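Search this diary Go

April, getting on for teatime

Well, the table's finally where I want it! It came over from the old flat in Wirnby at the end of last month and it's been standing in the hall ever since with coats on it (mostly mine), so this morning I shoved the coats on the bed and got on with it. Two hours and one bruised shin later it's under the window in the back room and I keep going in to look at it.

I'd forgotten how nice the wood is when you get up close. Pale, creamy, all those long wavy lines that bend round into ovals, and a bit of pink in it here and there. There's a faint dashed pencil line on the wood as well, going off at a slant.
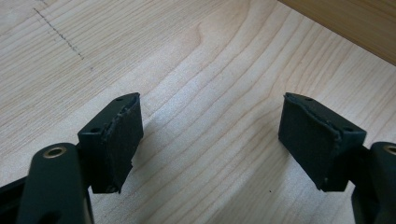 I did think about rubbing it out and then I didn't. Ettore offered to sand the lot for me and I said no thank you very much, I remember what happened to his bookcase. A wipe with a damp cloth and a dry one after, that'll do it.

Then the tea, which was the bit I'd been looking forward to. Up to now it's all lived in a carrier bag on the back of the kitchen door, half the boxes squashed flat, and every time Hanna comes round she has to rummage. So I got the wooden box out, the one with the glass lid and TEA on the front, and sorted the lot into the nine compartments. Everything standing up, pale wrappers mostly, and you can see what you've got without opening it — lovely. One packet was still lying out on the table to the left of the box when I stopped to admire it all. I've moved the peppermint twice since breakfast, at least in my head.

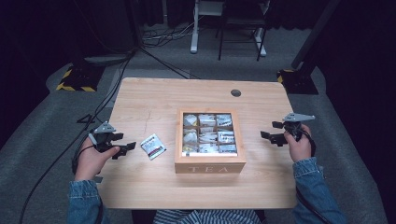

Anouk thinks I should put the ones people really drink along the front and let the fruity things go at the back, and she says a box like that wants keeping out of the sun or the tea goes dusty-tasting by summer. Fair point about the window. I might try it on the shelf by the door, though then I'd have to move the radio, and the radio only gets a signal where it is.

Ineke is due at five and wants something without caffeine. Must buy milk.

Last updated: April

We use cookies to remember your settings. Accept Manage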